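Harex Table Oil: Application and Maintenance Guide
Section 5: Refinishing a Wooden Tabletop
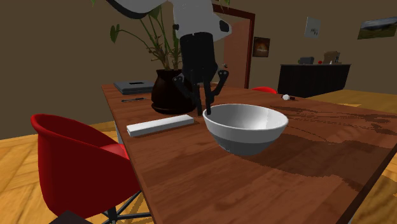 5.1 Scope

This section covers the application of Harex Table Oil to solid wood and thick-veneer tabletops used indoors. It applies to new, bare wood and to previously oiled surfaces. For surfaces with varnish, lacquer or polyurethane, complete Section 4 (Removing Existing Coatings) first. Oil does not penetrate a sealed surface and will remain tacky.

Wax finishes must also be removed. Use Wurkia Wax Remover or an equivalent solvent cleaner, and allow the surface to dry overnight.

5.2 Materials

Harex Table Oil, natural or tinted
Wurkia sanding discs or sheets, 120, 180 and 240 grit
Hamdan lint-free cloths
White nonwoven pad
Vacuum with brush attachment
Nitrile gloves
Metal container with lid, half filled with water, for used cloths

Do not use steel wool on oak, chestnut or walnut. Fragments left in the grain react with tannin and produce black spots.

5.3 Working Conditions

Room temperature must be between 60 and 80 degrees F during application and for the full drying period. Relative humidity must not exceed 56 percent. Higher humidity extends the drying time and may leave the surface dull.

Keep the table out of direct sunlight. Sun on one end of the top causes the oil to thicken there before it has soaked in, and lap marks will show.

CAUTION: Cloths and pads wet with oil can heat up and catch fire without a flame or spark. Place them under water in the metal container immediately after use. Do not fold, pile or leave them in a trash can.

CAUTION: Ventilate the room during application and for the first night. Keep open flames and pilot lights away from the work area.

5.4 Preparing the Surface

1. Clear the tabletop. Wipe off grease and food residue with a cloth dampened in warm water and a small amount of dish soap. Wipe again with clean water. Let dry for 5 hours.

2. Inspect for raised joints, open cracks and loose veneer. Repair these before sanding. Filler must be rated for use under oil; ordinary filler will stay lighter than the wood around it.

3. Sand with 120 grit, in the direction of the grain. Continue until the color is even. On a veneered top, skip this grit and begin with 180.

4. Sand with 180 grit. Vacuum the dust between grits so that loose coarse particles do not scratch the finer surface.

5. Dampen the whole top lightly with a cloth and clean water to raise the grain. Let dry for two hours.

6. Sand with 240 grit by hand. Use light pressure. Do not go finer than 240. A surface sanded too smooth takes up less oil and wears through sooner.

7. Ease the sharp edges with two or three light strokes. A finish on a sharp edge wears first.

8. Vacuum the top, the edges and the underside. Wipe with a dry lint-free cloth.

Note: End grain absorbs more oil and dries darker. To reduce the difference, sand end grain one grit finer than the top.

5.5 Test Area

Apply a small amount of oil to the underside of the top or to another hidden place sanded to the same grit. Wait 24 hours and check the color in daylight. Reddish woods deepen more than pale ones, and streaks in the grain become more distinct. If the result is too dark, use the natural oil in place of the tinted one. The color cannot be lightened without sanding.

5.6 Applying the First Coat

1. Stir the oil thoroughly with a flat stick. Do not shake the can. For tinted oil, stir again every few minutes, as the pigment settles.

2. Oil the underside first. A top finished on one side only can cup as the seasons change.

3. Turn the top over, or work from above if it is fixed to the base. Pour a small pool of oil near one end and spread it with the nonwoven pad along the grain.

4. Work in strips the full length of the table. Keep a wet edge between strips.

5. Let the oil stand for 23 minutes. If dry patches appear in this time, add oil to those patches.

6. Remove all surplus oil with a clean, dry cloth. Turn the cloth often. The surface should feel nearly dry to a gloved finger when finished.

7. Wipe the edges and the corners again. Oil creeps out of the grain and collects along the lower edge.

8. Check again after one hour and wipe off any beads that have formed.

CAUTION: Surplus oil left on the surface will harden to a sticky film. If this occurs within 24 hours, apply fresh oil, wait five minutes and wipe dry. After 24 hours, the film must be sanded off.

5.7 Second and Third Coats

Wait 24 hours between coats. Rub the surface lightly with a dry white pad and remove the dust. Apply the oil more thinly than in the first coat and reduce the standing time to ten minutes.

Two coats are sufficient for a side table or desk. A dining or kitchen table requires three. Apply natural oil for the last coat, including over a tinted base.

5.8 Curing

Light use is permitted after two days. Do not place cloths, mats or rubber feet on the surface for the first week. Do not wash the surface until it is fully cured, 33 days after the last coat. Until then, remove spills at once with a dry cloth.

5.9 Care

Clean with a damp cloth and Pleltau Wood Soap diluted as directed on the bottle. Dry along the grain. Do not use ammonia, bleach or scouring powder. Place hot cookware on a trivet.

Recoat when water no longer beads on the surface. In heated homes, October is a suitable time, before the indoor air becomes dry.

5.10 Spot Repair

White ring: rub with a pad and a few drops of oil, wait ten minutes, wipe dry.

Scratch: sand locally with 240 grit along the grain, extend the sanded area past the mark on all sides, and apply two thin coats.

Dark water stain: sand to bare wood. If the stain remains, see Section 6, Bleaching and Stain Removal.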